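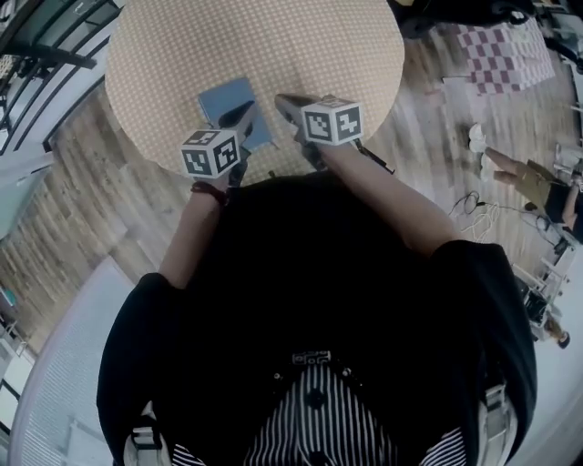

Gamusby Parish Register Transcriptions

Version 6

Contents

Gamusby is a plain-text transcription of baptism, marriage and burial entries from the parish of Zirkadham. The earliest entry is from 1798. The source is a set of microfilm reels made in 1986; the original volumes were not consulted. Where the film is out of focus, the reading is marked uncertain and left that way.

Files

baptisms.csv
marriages.csv
burials.csv
places.csv
reels.txt

All files are UTF-8 with Unix line endings. Fields are separated by commas and quoted only when the value contains a comma. The first row is the header.

Fields common to all tables

entry_id: stable across versions. Deleted entries are not reused.
reel, page: position on the film. Page numbers follow the clerk's numbering, including its errors.
date_written: the date exactly as it appears in the register.
date_iso: normalized date. Empty if the year cannot be read.
surname_written, surname_std: the spelling in the register and the grouped spelling used for searching.
place_id: key into places.csv.
flag: u for uncertain, d for damaged, x for struck out by the clerk.
note: free text from the transcriber.

Marriages carry two sets of name fields, with suffixes _a and _b. The order is the order in the register.

Method

Each page was keyed twice, by Asmaa Ait Brahim and Omid Zamani, working separately. Differences were listed by script and settled by Ayman El-Sayed against the film. Surname grouping was done by hand. Abbreviated first names (Wm, Thos, Eliz) are kept in the written field and expanded in the standard one.

Known problems

69 burial entries have no legible surname. They are included with surname_std empty.

Occupations were recorded inconsistently by the clerks and should not be used for counts.

Two farms share the name Beyene. They have separate rows in places.csv, but entries that give only the farm name are assigned to the northern one. Check the note field before mapping.

Infant burials are undercounted in the early volumes. Do not compute mortality rates from this table without a second source.

Changes in this version

Reel order corrected in reels.txt.
date_iso no longer filled in from neighboring entries.
Duplicate marriages from the bishop's copy removed.

Corrections

Send the entry_id, the proposed reading and the reason to Sherif Benmoussa. Corrections received before April go into the next version. Family trees are not accepted as evidence for a reading.

License

CC BY 4.0. Cite as: Gamusby Parish Register Transcriptions, version 6.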